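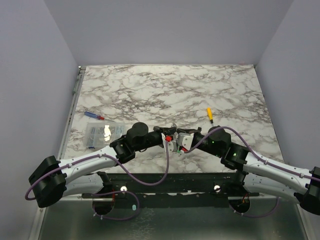
Is the Pretdale running club still taking new members? The club is open to anyone over 16, and you can come three times before you have to pay the joining fee.

I get asked that a lot, so it can go at the top. The rest is my notes from the summer relay.

We had four teams out this year and mine came in somewhere in the middle. Rainer Kramer ran the first leg and went off far too fast, as he does every year. I had the third leg, up past the reservoir and back down by the allotments. The path was dry and hard and my left shin has been sore since. Saulius Strazds took the last leg and passed two people on the hill, so most of the credit goes to him.

The entry fees and the cake stall made £1,687 between them. £400 of that goes on new bibs - the old ones have lost most of their numbers - and the rest is for the junior section.

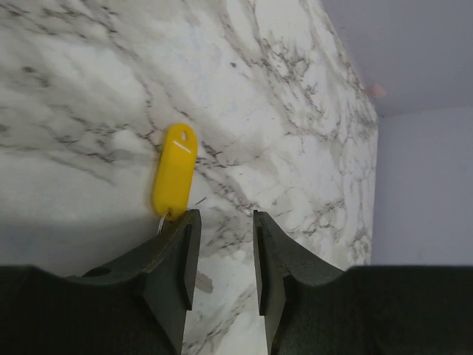 When do the junior sessions start again? They begin in September, on the school field, with room for up to 40 children.

Priit Sakalauskas is taking the younger group and I'm helping with the older one until my shin complains. Bring a drink and a spare top. If the field is locked, go round by the tennis courts and use the side gate.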